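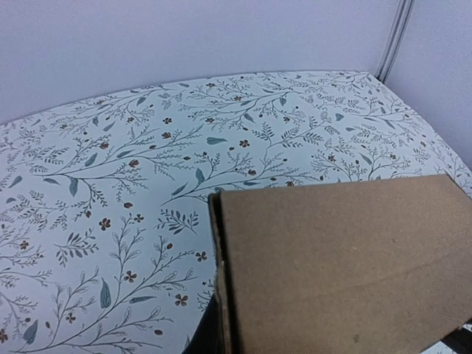
Our robotics club is called Kakus, we meet in the old Bradska building, and as of March we have a packing robot with a job to do. I'm Hina Hayat, I coach the club, and I've been asked to write this announcement because I'm the one who won't stop talking about it at dinner. The challenge we picked is simple to say and awful to do: get an arm to take hold of a plain cardboard box, move it to a target spot, and set it down without crushing it. We practice on a table covered in a flowery print, brown blossoms and teal leaves all over it, and the students have grown very fond of that pattern. A brown box on a bare gray bench is an easy thing for software to find. Put it on top of little ferns and berries and brown flowers and you learn quickly how good your code is!

So here's the news. Kakus will show the project at the Mnguni Student Automation Open this spring, with a team of 15 students and two coaches (me and Beathag Shearer, who handles the mechanical side and has more patience than I do). It's our first time entering the handling category. In past years we did line followers, which are great fun, but the students wanted something with fingers.

The work splits into two groups. One group does the grasping, meaning where the fingers go, how wide they open and how hard they squeeze. The other does the vision code, working from the small camera mounted down by the gripper. They argue a lot. The graspers say the vision people hand them bad numbers, and the vision people say the graspers bump the camera – both have been right at least once.

"I told them at the start that cardboard is the hard part," says Beathag. "It bends, it has flaps, and no two boxes fold the same way. They didn't believe me for a month, and now they're the ones telling me."

The club's budget for the year is $2,785, most of it from Clalline, the local parts supplier that has backed us since we were six kids and a soldering iron. They also let us raid their recycling for boxes, so thank you, Clalline, and sorry about the mess by your back door. The Bradska building went up in 1965 and its wiring has opinions, so we've learned to save our work often.

We're holding an open practice at 6 p.m. the evening before we leave for the Open. Families, neighbors and anyone from the local press are welcome, and you can bring your own cardboard box for the robot to try (empty please, and no bigger than 18 inches on the long side). Students will run the arm and answer questions, and Beathag will have the spare gripper parts out for anybody who wants to handle them.

Press contact: Hina Hayat, head coach, Kakus robotics club, Bradska building.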